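Installer, framed art and wall decor (part-time)
Ramis, Wirardale workshop and client sites

Ramis hangs framed prints, canvases and mirrors in homes and small offices. We need one installer from February, 5 shifts every two weeks, start time 7:30 a.m.

Duties: measure walls, mark hanging heights, fit anchors, level and secure the work. The standard centerline is 58 inches from the floor unless the client specifies otherwise. Pieces weigh up to 69 pounds; anything over 40 is a two-person lift.
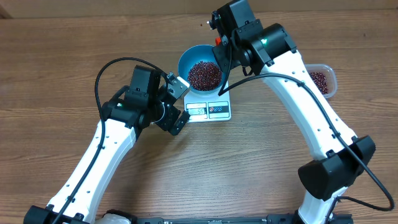
Widad Khoury adds that applicants should expect to spend more time on layout than on drilling. A group of nine frames can take a full morning to space on paper before the first hole goes in.

Required: driver's license, experience with drywall and plaster, own hand tools. French cleat experience is preferred. Color advice to clients is outside this role.

Send a one-page resume and photos of two finished walls to Tatsuya Kinoshita at the Wirardale office.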